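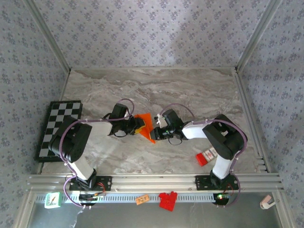 Photo: Grustar project page, October 2019

Grustar: Frequently Asked Questions

What is Grustar?
A method for teaching two robot arms to pass things to each other. One arm holds, the other takes. Toddlers manage this by age two, usually while screaming, so we try to stay modest about it.

What did you find?
We ran 481 handovers with the final version of the policy and 61 of them failed. A failure means the object was dropped, squeezed out sideways or held by both arms until the time limit ran out. We call the last one a custody dispute. It's in the results table under a duller name.

How is this different from Illance?
Illance plans both arms together from one model. We train each arm separately and let it see only the other gripper's position and its own camera view. Illance is faster. Ours copes better when one arm is late, and one arm is always late.

What's the training data?
2000 demonstrations, all driven by hand. We recorded 2004 and threw out four in which the operator sneezed or lost interest.

Why an orange triangle?
Thin, see-through parts are hard for the cameras, and a triangle gives the second gripper a different edge to grab depending on how it arrives. If we wanted good numbers we'd have used a foam cube. The cube results are in the appendix, and yes, they're good numbers.

Is the floral wallpaper part of the method?
Sort of. The policy trained against a plain gray backdrop fell apart when someone walked past in a bright shirt. We now swap patterned backdrops and tabletops between sessions. The blue flowers won a vote. The marble pattern ran unopposed.

Does it work on other arms?
We've tried it on the Ader pair with no retraining, and it went badly. With a short round of extra demonstrations it went less badly. Full figures will be up in November.

Can I get the code?
Yes, through the Yusof repository, along with the training logs. Read the setup notes first. Most of the mail we get is about cable slack, and the answer is to leave more of it than looks reasonable.

Will you add a third arm?
Please stop asking.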